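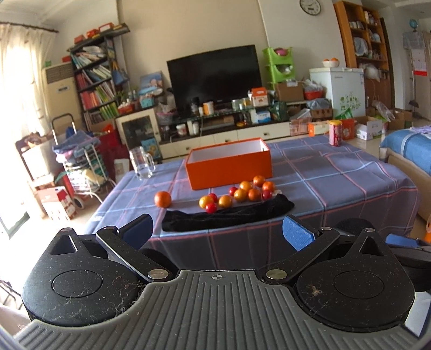 Slide 1. Table with fruit, orange box, plaid cloth

Talk notes — "One table, too many jobs"
Running order for tonight, Milagros Lozano introduces, I get 11 mins then questions. DON'T run over.

Open: who here eats at the same table they sort the shopping on? Hands up. Wait for it.

The oranges on the slide, the tomatoes in between them. Normal. Everybody's table at 5 pm. Point at mesh bag, right side, then the box standing open behind. Ask the room what goes where. Let them shout.

Then look past the table. Low white cabinet under the TV, top is full — jars, bottles, boxes. Green rack next to it. Freezer, and a bowl of oranges on top of the freezer. So fruit in two places already. That's my whole point, say it slow: fruit in two places means you check neither.

Survey bit. Adoración Carrasco's numbers, thank her by name. 654 replies to the kitchen questionaire. Most common answer to "where do you keep fruit" was "wherever there's room." Pause, gets a laugh usually.

My rule, 3 steps
- soft stuff out first (tomatoes, before an orange rolls on them)
- one bowl, one spot, same spot every time
- cloth off last, shake it outside

Sorin will say bowl is too small for a family. Fine. Two bowls, SAME spot. Move on. 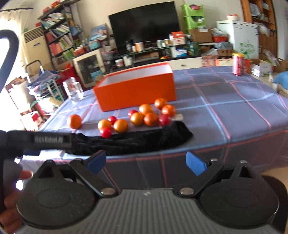
Slide 2. Tangerines and cherry tomatoes up close, black velvet cloth in front

Closer look. Tomatoes tucked in with the tangerines, one right up against the velvet. Small paper tag on the right. Tags, bag bits, stickers — bin them as you sort, not after. After never comes.

Cloth: velvet picks up everything. Nice for a table center, bad for unpacking. I use an old towel, Abilio Olmedo swears by newspaper. Either ok.

Skip if short on time: the tangerine off by itself on the left. Use for "the stray." Every table has one. Goes in the bowl or gets eaten, no third option. (Eat one here?? bring napkin)

Storage quick list
tomatoes — counter, stem side down
citrus — bowl if eating this week, fridge drawer if not
mesh bags — take them off, fruit needs air

Mention Stamska lending us the hall. Sign up sheet by the door, next meetup in April, topic is freezers. Bring a list of whats in yours, no cheating, no digging first.

Questions. If none, ask Adoración Arrieta about her pantry labels, she'll fill five minutes easy.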